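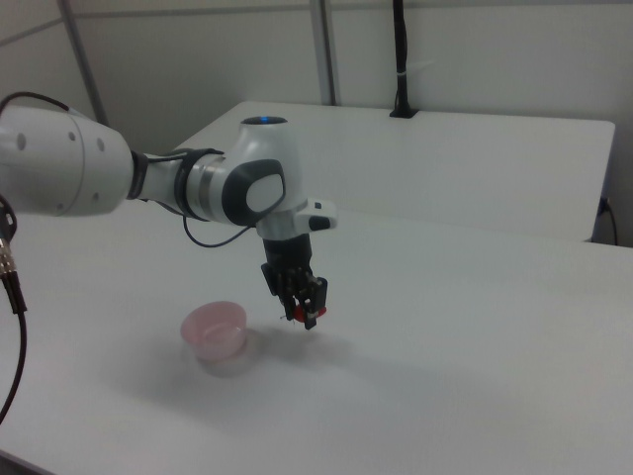
Robotic arm with black gripper, white tabletop

Cabral Locking Chip Tray
Table game equipment > Chip trays and covers
By Prondau

$269
Clear lid only: $54
Ships from our Tandton warehouse. Orders in by 2 p.m. go out the same day, except Saturday and Sunday.

The Cabral is a drop-in chip tray for blackjack, baccarat and poker tables. It holds standard 39 mm casino chips in ten tubes and closes with a lid that locks at the front edge. The tray is powder-coated steel. The lid is clear polycarbonate, so a supervisor can check the float on a closed table without opening it.

Each tube has a fixed divider every 20 chips. The tubes are angled slightly toward the dealer so that stacks stay put when chips are taken from the front.

Fitting
The tray sits in a cutout in the table top and rests on its own rim. No screws are needed on tables with a standard cutout. If your table was made for the older Orska tray, you will need the adapter rim, sold separately for $100. Measure the opening before you order. Cutting templates are free on request.

Locks and keys
Trays are supplied with two keys, keyed differently unless you ask otherwise. For pits that want one key for all tables, choose "keyed alike" at checkout and enter the key number from an existing tray. Replacement locks fit from below and take a few minutes with a flat screwdriver.

Care
Wipe the tubes with a damp cloth and mild soap. Do not use alcohol or glass cleaner on the lid, which will cloud.

Specifications
Tubes: 10
Chip size: 39 mm
Tray: steel, black
Lid: clear polycarbonate, hinged at the rear, removable
Lock: cam lock, front center
In the box: tray, lid, two keys

Also available
Cabral deep tray, for 43 mm chips: call for lead time
Cabral tray without lid or lock: $159
Orska adapter rim: $100

Returns
Unused trays can be returned within 30 days. Keyed-alike orders are made up to your number and cannot be returned unless faulty.

Local rules on table floats and key control vary. Check with your regulator before changing equipment on a live table.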